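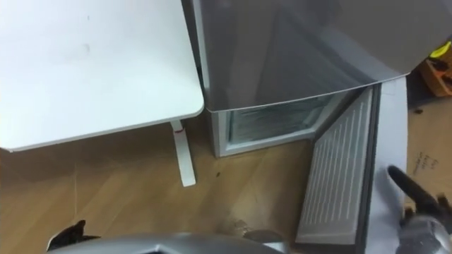
The first thing Valtteri Lindqvist does in the morning, before coffee and well before he looks at a screen, is get down on his knees and run a thumb along the robot's fingers. He has looked after the machine at the Erkell workshop for 2 years now, and he says the fingers will tell you most of what you need to know. It is a two-armed affair, silver at the wrists and black at the grippers, and it spends its working life among the sort of things the rest of us have in a small flat: a white table with rounded corners, a compact refrigerator pushed up so close beside it that the two very nearly touch, a wood-grain floor. On the day I visited the fridge door stood open, frost on the walls inside, and one black finger was reaching in at an angle towards the edge of the door. "Doors are where it all goes wrong," Valtteri told me, quite cheerfully, and went off to find his torch.

I had come up to Erkberg in February expecting something grander, I suppose. I had pictured cages and flashing lights and people in white coats, and what I got was a long low building behind a timber yard, a kettle that took an age, and a man in a cardigan with a notebook. The notebook is a lovely object, by the way, fat with tape and bits of folded paper, and it holds everything he has ever done to the machine, from the first morning onwards. He writes in pencil. The entries are short and a little grumpy ("left wrist warm again", "who moved the table?") and he was good enough to let me sit and read it for the better part of an hour while he worked.

What he was working on was the right wrist. A robot that opens fridge doors for a living leads a surprisingly hard life, and it is the wrist that pays for it. The door of a fridge doesn't come away evenly, as you'll know if you have ever tugged at one with your hands full. The seal clings and clings and then lets go all at once, and the jolt runs straight back up the finger and into the joint. You and I soak that up in the elbow without a thought. The robot has to be taught to expect it, and then it has to be checked, over and over, to see that all those little jolts haven't shaken something out of true.

So there is a routine. Valtteri begins with the power off and the arms resting, and goes over the screws in the wrist housing with a small torque driver, always in the same order, muttering the numbers to himself. Then he wipes the finger pads with a damp cloth and lets them dry, and looks at them under the torch for shiny patches. A shiny patch means the rubber is going smooth, and a smooth pad slides off a door edge like a thumb off a wet plate. He changes the pads after every 68 hours of work, a figure he arrived at himself by the simple method of letting them fail and writing down when. The makers suggest waiting a good deal longer, and he is very polite about the makers.

The pads themselves come from a little firm called Savolainen, further down the coast, and they arrive in paper bags with a handwritten slip. He keeps three sets on the shelf and gets visibly uneasy when he is down to two. I asked whether he couldn't simply order a great box of them and be done with it, and he looked at me rather as my grandmother used to when I suggested buying bread for the whole month. Rubber goes off, apparently. Even in a drawer.

Once the pads are on, the arms are woken up and the real patience starts. Each gripper has to be told again where its own fingertip is, a new pad being a shade thicker than a worn one, and this is done by bringing the tip very slowly down on to a little steel pin fixed to a block. Down, touch, up again. Down, touch, up. The software that does the sums is called Istis and it makes a soft plinking noise when it's satisfied, and I'm afraid I became very fond of that noise and started holding my breath for it. If three touches running don't agree with each other, he stops, lets everything cool and has another go after lunch.

Then comes the door. He doesn't let the robot near it at full speed straight away, not after a wrist check. The first pull is made at a crawl, with Valtteri sitting on an upturned crate with his hand on the stop button, and he watches the hinge side (never the gripper, which surprised me). His reasoning is that if the finger has hooked on badly the whole fridge will try to twist round before anything else happens, and you see it first down at the hinge. He has had the thing walk a hand's width across the floor on him. There is an entry about it in the notebook, underlined twice, and after that come several pages about rubber feet.

I asked him whether he ever got tired of it, the same joint and the same door, and he thought about this for so long that I wondered if I'd been rude. What he said in the end was that his father had kept a fishing boat, and had spent far more of his life painting it and greasing it than ever he did fishing from it, and had been a contented man. Then he picked up his pencil, asked me what the date was, wrote "March 9, 2022" on a fresh page as the day the next set of pads would be due, and put the kettle on again.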